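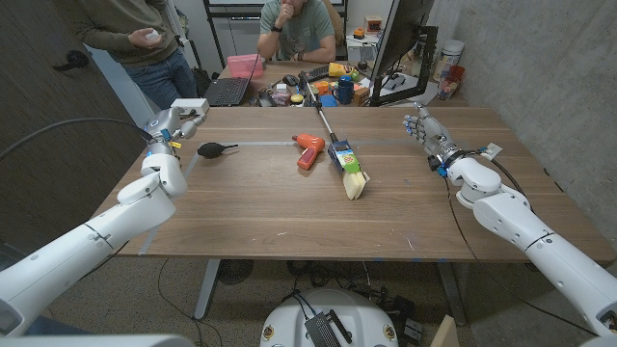
Course notes > Consumer Claims and Evidence > Unit 4

Reading time: 4 minutes

UNIT 4: WHAT DOES "CLEAN" MEAN ON A LABEL?

These notes go with the second lecture on household product claims. Read them before section, and bring a label from home. Any label will do as long as it makes a promise.

1. The word itself

Clean is a word with no unit attached. A floor can be clean to the eye and filthy to a microbiologist, and a camera lens that would pass for clean in a kitchen may be useless to a photographer. Sellers like the word for this reason. When a package says "leaves surfaces cleaner," your first question should be: cleaner than what? Before? Than plain water? Than the same surface wiped by someone in a hurry?

In lecture I used the Stetlow surface spray. The front says "up to 60% cleaner." Look at the two words in front of the number. "Up to" is satisfied by a single good result, and it's satisfied just as well by zero. If one panel out of a whole batch came out at 60 and the rest did nothing, the claim still stands as written. I am not saying that is what happened. I am saying the label gives you no way to rule it out.

2. Who did the wiping

The Stetlow leaflet mentions a home trial with 18 households. Participants got the spray and a new cloth. They were asked to clean as usual for a month and then rate their counters.

Problems we listed in class:

- No comparison group. A new cloth and a bottle of tap water might have scored the same.
- People who know they are in a cleaning trial clean more.
- The rating was done by the person who did the work. Most of us are kind to our own counters.
- The leaflet doesn't say how many households dropped out, or whether 18 is the number that started or the number that finished.

A student asked whether a small trial is always worthless. No. A small trial with a fair comparison can tell you something, especially if the effect is large. A big trial with no comparison can't tell you much at any size. Pelletier, the floor polish in your reading packet, surveyed 214 buyers and found most of them satisfied. These were people who had already paid for it and bothered to return a card. I would be surprised by any other answer.

3. Dust, and the trouble with measuring it

Dust claims are worse than grease claims. Grease stays put while you measure it. Dust settles, gets kicked up and lands again, so the answer depends on when you look. Ameo advertises a duster that "removes dust others leave behind." Removes it from where, and to where? A shelf can lose dust to the cloth or to the rug, and both count as removal if the shelf is all you check.

A fair test would put a known weight of dust on a surface, treat it, and weigh what is left and what the cloth picked up. If those two don't add up to what you started with, the difference is in the air or on the floor. I have asked for test reports like this from a few makers over the years and received mostly coupons.

4. Words to circle

Helps. Fights. Visibly. Virtually. Lab tested (it says the product was in a lab). Recommended — by whom, and were they paid? Jiketness, the fabric freshener, manages to fit four of these on one side of the bottle. It also never says the fabric ends up any cleaner, only that it will "feel renewed." I don't know how you would prove that false, and I suspect that's the attraction.

5. For section

Pick one claim from your label. Rewrite it so that it could fail a test. Then describe the cheapest fair test you can think of, in 2 paragraphs at most. If the claim can't be rewritten that way, say so and explain which word is in the way. Please don't run anything involving bleach.

R. Marchand

Comments

tobyk: Is the packet version of the Pelletier survey the full one? Mine stops after the first table.

Rhonda Marchand: That's all they published. Use what is there and note what's missing.

L. in section B: My dish soap says "tough on grease" and I can't find any way to make it fail. Does that count as my answer?

old_mop: Sold cleaning supplies for years. "Up to" was our favorite too. Though some of the stuff did work, to be fair.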